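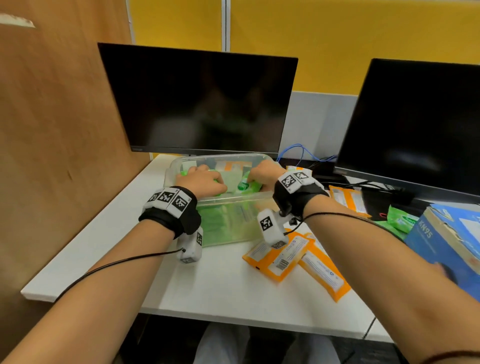 Green wipe packets in a clear storage bin at a shared workstation. Photo: Garbridge

Garbridge Issues Desk Supply Storage Procedure for Shared Workstations

34 shares | 3 comments

Garbridge, a supplier of workplace storage services, has released a written procedure for sorting and storing single-pack wet wipes at shared desks. The procedure applies to 481 workstations managed by the company and takes effect in December.

Under the procedure, all packets are first moved to the open desk surface. Staff check each seal and read the date on the label. Packets with a damaged seal are discarded. The rest are grouped by wrapper color and returned to a single bin, larger packs upright at the back.

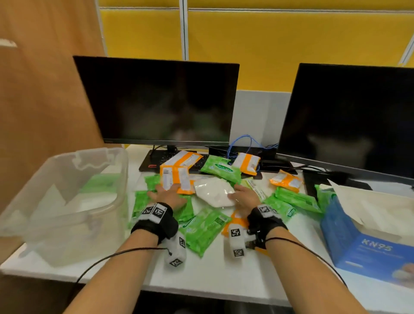 Green and orange packets on the desk surface during sorting.

"Loose packets collect behind keyboards and under cables," said Tomomi Hayashi, facilities lead at Garbridge. "The bin gives them one location, and the location is the same at every desk."

Clear or translucent bins are specified so that stock can be checked with the lid off or on. Keyboards, mouse pads and network cables must stay outside the bin. Masks are kept in their own box.

We use cookies to improve your experience. Accept | Manage settings

Large packs are handled one at a time and held with both hands, so that the wrapper is not creased at the seal.
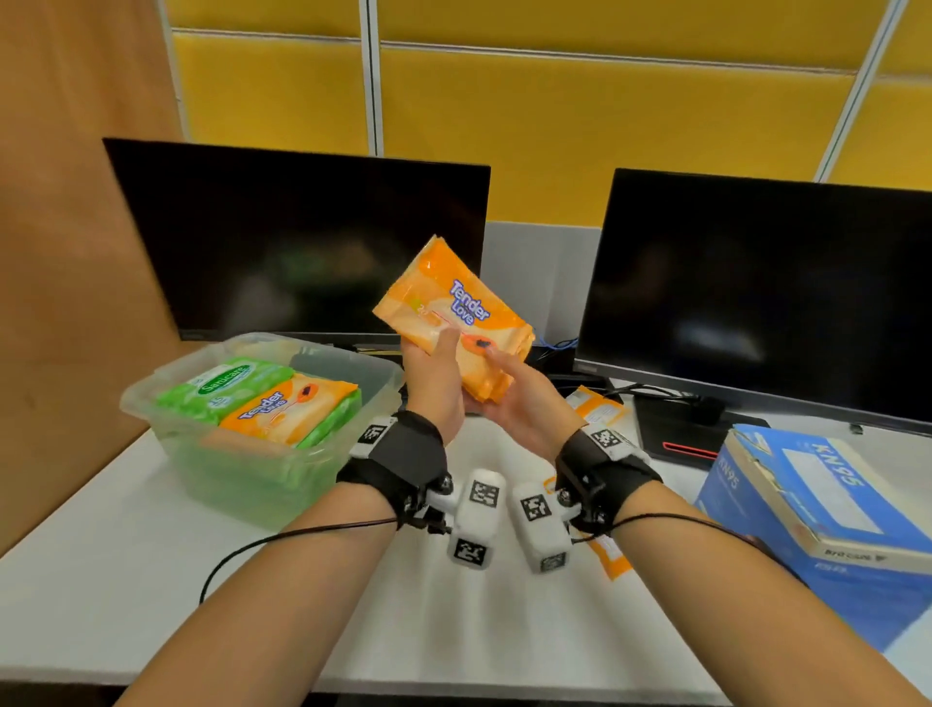 Mixed brands may share a bin. Labels should face the front of the desk where space permits. Monitors are to be switched off before sorting begins. The time allowed for one workstation is 45 minutes, including a wipe-down of the desk.

Printed copies of the procedure are available from site offices on request. Questions on bin sizes should be addressed to Kiyoshi Tsuji, Garbridge Storage Services.

Search this site Search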